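3.2 Setting of the open day

The demonstration took place at the Pletthorpe site on Friday, March 28, 2025. Visitors entered in small groups and stood behind a rail on the long side of the bench. Each group watched one tidying task from start to finish and then filled in a short form, which asked how well they had been able to predict the next movement of the arm. The form was a shortened version of the one used in the Barros trials, with the questions on noise left out.

The work surface was divided into cells by strips of blue tape. The tape served the visitors as well as the staff, who referred to cells by row and column when they announced a task. Objects were ordinary kitchen items: a plate, a bowl, a serving tray, a cutting board with an orange on it, a dish rack and folded cloths. Items were allowed to lie across a tape line, and the cell named in the announcement was then the one holding the larger part of the item. The speed limit of the arm was set to 500 mm/s for all groups. The rail stood 700 mm from the bench edge, a distance fixed by the site safety officer, Iolanda Bittencourt, before the first group was admitted.
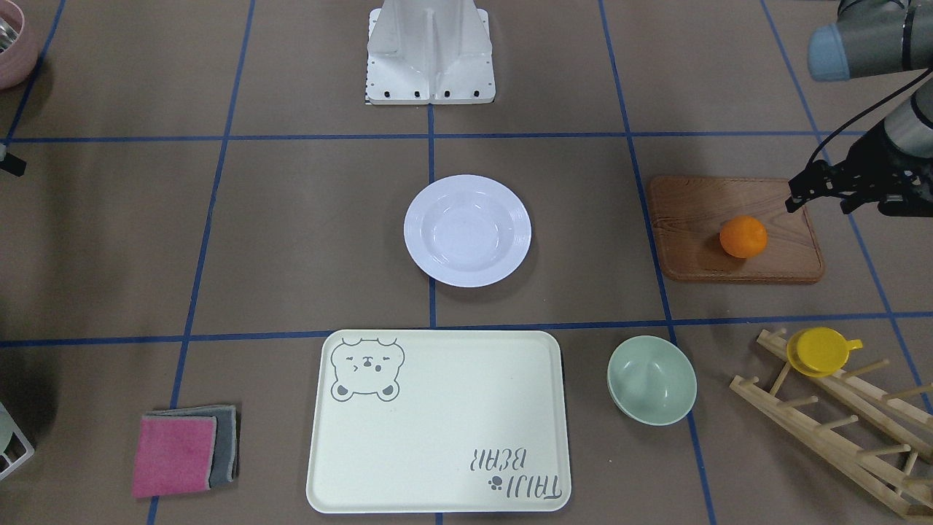
3.3 What visitors were shown

Two views were offered. The first was the direct view of the bench from the rail. The second was the feed from the wrist camera, shown on a Vitach monitor placed at the end of the bench. Groups were assigned to one view or the other by order of arrival, and those assigned to the monitor were asked to keep their eyes on it while the arm was moving.

The two views differ in ways that bear on the answers. From the rail, a visitor can relate the gripper to the whole bench. The wrist view covers a small part of the surface, and nearby items overlap. In Figure 2 the light blue cup hides part of the lavender one, and only a sliver of the mint green cup can be seen. Several visitors in the monitor groups wrote that they used the tape crossing to work out which cell they were looking at. The same remark was made at the earlier Flerkberg demonstration, where the tape was white and harder to follow.
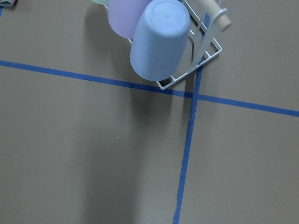
Figure 2. Wrist camera view of the wire cup rack, with upturned plastic cups, beside the crossing of two tape lines.

Forms with more than one blank answer were left out of the analysis. Groups that had to be stopped early because of a task fault were invited to watch again, and six visitors accepted. Their second forms are reported separately in Section 4.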